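Grunside Hand Gripper, Research Edition

Two fingers, one squeeze handle, no robot attached. You are the robot.

Price: $1375 per unit
Ships with: gripper, spare finger pads, hex key, printed setup guide, one encouraging sticker
Lead time: 4 weeks, longer if everybody orders before a conference deadline

What it's for

The Grunside is a hand-held gripper for collecting manipulation demonstrations. A person does the job with the same kind of fingers the robot will use later, the camera on the tool records what the fingers are up to, and your policy learns from the recording. It is cheaper than teleoperation, and your arm can stay parked while you gather data.

We built it for our own work at Clatimel and started selling it when visitors kept trying to leave with one.

What we found with it

Tia Staniforth ran our contact study, which asked a fairly dull question: does it matter whether people start every demonstration from the same hand position? She collected 1000 demonstrations of sheet tasks (sliding, pinching, lifting a corner) and trained on two versions of the set. One had everything. The other kept only the 727 demonstrations with varied approach angles and threw out those where the operator had settled into a comfortable rut.

The smaller set produced the better policy. It recovered from bad approaches more often and was less upset by a sheet turned a little on the table. The larger set taught the robot to be very good at one person's favorite wrist angle.

We would love to report that this took a clever new loss function. It took telling people to move their elbows. Aoife McGrath wrote the operator instructions, and they are included in the setup guide.

Limits of the result: flat sheets only, one finger shape, one lab. We have not repeated it with cloth, and our one afternoon with cling wrap will not be written up.

Getting started

1. Charge the handle overnight. The light goes green when it's done and also, on early units, slightly before.

2. Fit the Belora mount and tighten until snug. Snug is less than you think.

3. Run the Dobson calibration script and open and close the fingers fully when prompted.

4. Set out your work surface. Pencil outlines on a white sheet are fine for marking target areas, and the sheet can be a used one. Come in low with the jaws wide open, and change your angle between takes.
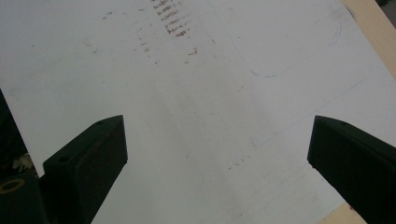
5. Record a short test batch and play it back before you commit to a full day of collecting. Check that both fingertips stay in view through the whole motion.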